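ok the Woltdale results are in, short thread, typing this between meetings

1/ Question was dead simple. Can you train a grasping policy only in sim, on shiny plastic in shiny trays, and have it cope when the light changes? Everyone's least favourite objects. Pale on pale, highlights all over the place.

2/ Method: 953 simulated episodes. Same tray, same objects, but we shuffle the lighting and the gloss every time. Nellano does the rendering, Mägi picks the grasp point. Nothing clever in the middle.

3/ The bit I care about is the held-out set. 500 episodes with light positions the policy never saw in training. No peeking, no retuning. (Daserov baseline got exactly the same 500.)

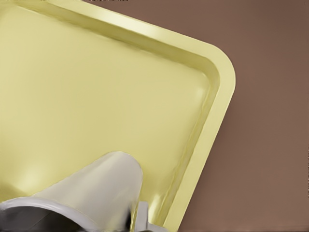 Woltdale, February

4/ Render from the sim. Glossy yellow tray, whitish cup-like thing on its side, and look how bright the tray floor goes near it. Depth estimates hate that sort of patch. The old version kept going for the glare insted of the object.

5/ With gloss shuffling on, bad grasps caused by highlights dropped to 9 in the held-out set. Without it: far too many, full table in the writeup. Biggest gap we've had from one change.

6/ Things that did NOT help: more objects. Bigger network. Longer training, past a point. Bit annoying, we spent most of the winter on the bigger network.

7/ Open rims are still a pain. Policy likes grabbing the lip, fine, but if the opening faces away it dithers and then goes for the side. Sometimes ok. Sometimes not. No fix yet.

8/ Caveat, big one: all sim so far. Real arm trials next, 585 picks planned, same lighting rules as near as we can manage with desk lamps and a blind.

9/ Someone asked about tray colour. Kept it fixed on purpose, wanted one thing moving at a time. Colour comes after the arm trials.

10/ Code once I've cleaned up the config files, they are a digrace. Replies open, might be slow till tonight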